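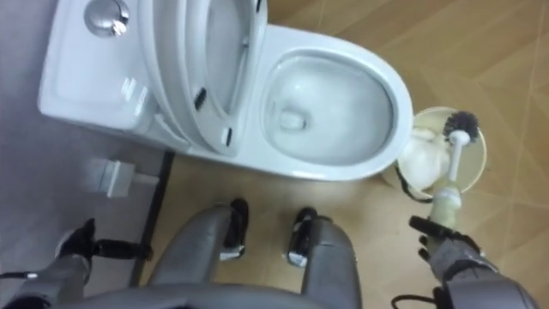

Section 9. Routine Cleaning of the Bowl

1. Raise the lid and the seat together until both rest against the tank.

2. Apply a mild, non-abrasive cleaner under the rim. Wait 54 seconds.

3. Scrub the inner walls, then the drain opening, with the Stolley brush.

4. Press the flush button fully and rinse the brush in the clean water.

5. Let the brush drip over the bowl, then return it to its holder.

Note: The holder may be fitted with a plastic liner. Replace the liner monthly — order part 508.

Caution: Do not mix cleaners. Do not use steel wool or scouring powder on the glaze.

Caution: Check that the bumpers under the seat are firmly attached before lowering it.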